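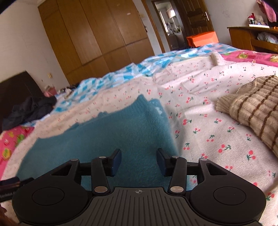
Provine Soft Goods, release notes and data card

Last edited 2021-06-24

Hi! This is the README for Provine, a small set of hand-held gripper recordings on clothes and bedding. I started it to settle an argument with myself about fingertip pads and it grew from there. If you only want to load the files, skip to "Getting the data." If you want to know why the numbers for knitwear look so odd, read the whole thing, sorry.

What's in it

1,146 episodes, all on soft stuff: sweaters, blankets, sheets, a few jackets. Of those, 912 are in the main split and the rest are in a folder called extra, mostly because I changed my mind about a setting partway through and didn't want to mix the two. Every episode is a person working with hand-held grippers on a bed or a table. There are no arm runs in this release. The arm runs (Flutham controller, same pads) are in their own repo and the file layout is different, so please don't point this loader at them. I did, and lost an evening.

What I was comparing

Two pad types on the same gripper body:

Jullus pads: softer, a bit grabby, great on fleece. They pick up lint like crazy and after a long session they get slick, so wipe them down.

Stojanović pads: firmer, with a straighter edge. Much better at getting under one layer without dragging the next one along. Worse on anything fluffy, where they like to skate over the top.

I really wanted one winner so I could stop swapping screws. I didn't get one. For a single thin layer I'd go with the Stojanović pads every time, and for thick fuzzy things I'd take the Jullus pads and put up with the lint. If you mostly do knits, try both before you order a big bag of either!

Fuzzy fabric and why it gets its own tag

Episodes on fleece, fuzzy knits and anything with a long nap are tagged fuzzy. The trouble is the edges. On a cotton sheet you can see where one layer stops and the next begins, but on a folded blanket the layers kind of melt together, and from the gripper's view you get one fat rounded edge. People labeling grasp points disagreed on these more than on anything else. I kept both labels wherever that happened (look for grasp_a and grasp_b) and I'd love to hear how other folks deal with it.
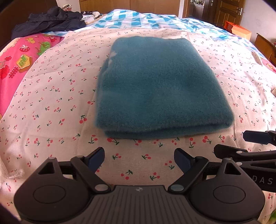

Folded teal blanket on the cherry-print sheet, jaws open, second gripper at right.

Printed sheets are another thing to watch. A small repeating print gives the tracker lots to hold on to, so camera poses come out nice and steady, but it also fooled my first segmentation model into chopping the bed into little islands. Plain sheets are the other way around: clean masks, wobbly poses. I left both kinds in. The tag is bg_print or bg_plain.

Camera settings

Wide lens, looking out over the fingers, so expect dark corners and a lot of curve near the edges. I ship the frames as recorded and put the calibration next to them. Undistort them yourself if your model needs it. I tried training on both, and the straightened ones were a little worse for me, probably because you throw away the outer bits where the other gripper tends to show up.

Two-gripper episodes have one folder per side, left and right, with a shared clock file. Use the clock file! Frame numbers don't line up between the two sides.

Getting the data

Grab the sample pack first. It has 200 episodes and fits on any laptop. Unzip it, run check_files, and if that prints a clean list you're good to pull the full set. The loader wants 8 workers by default, which is too many for my old desktop and may be too many for yours. Change it in the settings file.

Known problems

The finger opening value drifts on long episodes. Zero it from the first closed grasp.

Some early episodes have the pad tag missing. I'm filling those in by hand, slowly.

Dark clothing in dim corners is pretty much a blob. The labels are my best guess there.

A few clips in extra start late, with the fabric already in the fingers. They're fine for grasp hold, no good for approach.

What's next

I want to do a third pad type with a thin lip and rerun the fuzzy set with it, hopefully by December. I'd also like to add more two-gripper folding, since right now that part is thin and most of it is sheets.

If you find a broken episode, open an issue with the episode number and the pad tag. Screenshots help a ton.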